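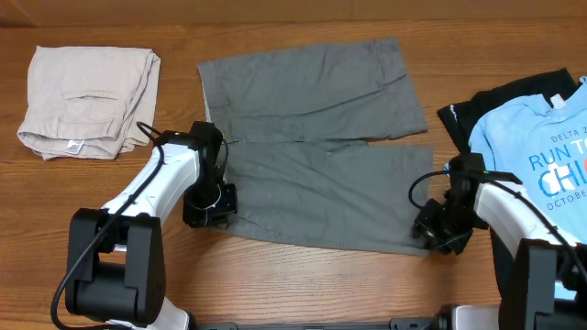

Lilico Tenants' Association
Minutes of the Regular Meeting, 23 May 2024

The meeting was called to order in the Vamau Street office. The minutes of the previous meeting were approved as read.

Laundry room. The Steleck service contract expires in November. Renewal would cost $3000 for the year. Members asked that a second bid be obtained from Manolakis before a vote. Deferred.

Bicycle storage. A motion to spend up to $300 on wall hooks was made and seconded. Carried, with two opposed.

Front entrance. The door closer has been reported to the management company again. No reply received to date.

There being no further business, the meeting was adjourned.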